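About Drernano

We hang, tag and check clothes for shops that sell online. Jackets, mostly, and in June almost nothing else.

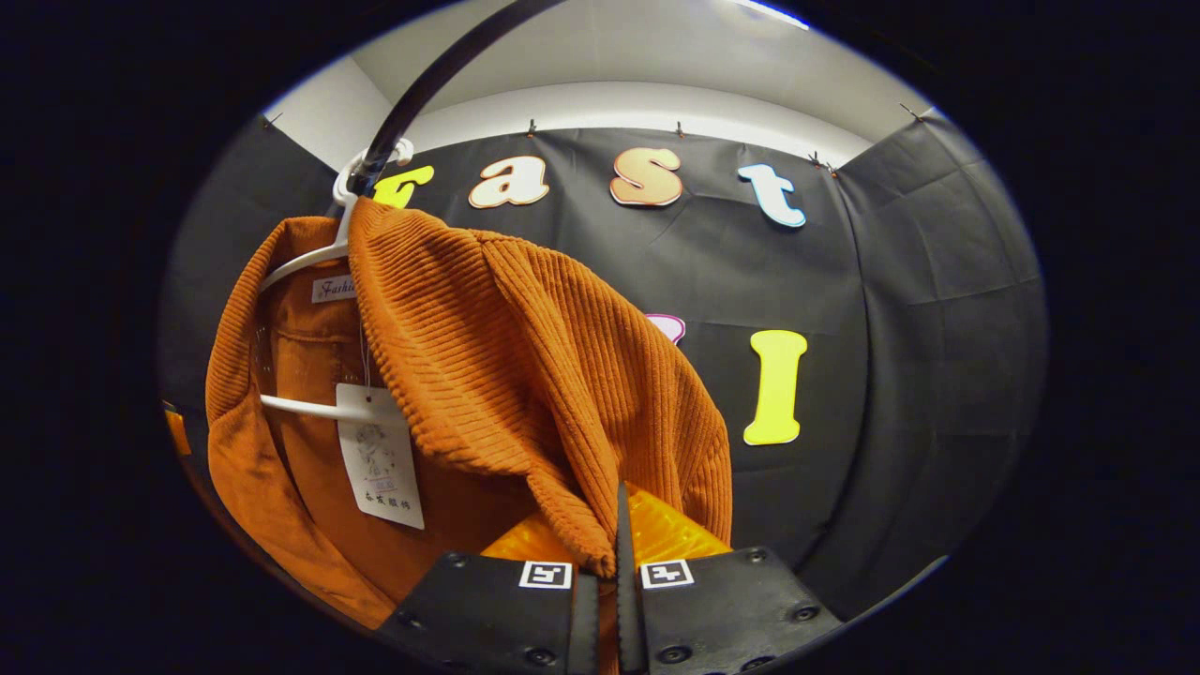
Yolanda Sotelo asked at her first staff meeting whether the machines were there to help her or to learn her job. She got a long answer and wrote down none of it. We still think it was the right question, and it's why this page doesn't say the word "partner."

What we can tell you is limited. There are 54 of us. Before we started with automation there were 54 of us too, but the jobs have moved. Less folding, more checking. Fewer sore wrists, if you go by what people say at lunch, and more standing and waiting for something to finish a thing you could have done yourself by now. Corduroy is slow. Anything with a loose sleeve is slow.

The supplier, Lakent, promised us 100 garments an hour. On our best shift we logged 19. Their brochure has been taken down from the break room.

Wilson Quispe runs the floor and decides what goes to a person and what doesn't. He can overrule the schedule, and he does. Pay is not tied to machine output, and we put that in writing after a bad week when it looked as if it might be.

Will there be fewer of us in five years? We don't know, and we'd be wary of any company page that claims to. If you want to work here, ask to spend a morning on the floor first. Use the side door on Taipe Street.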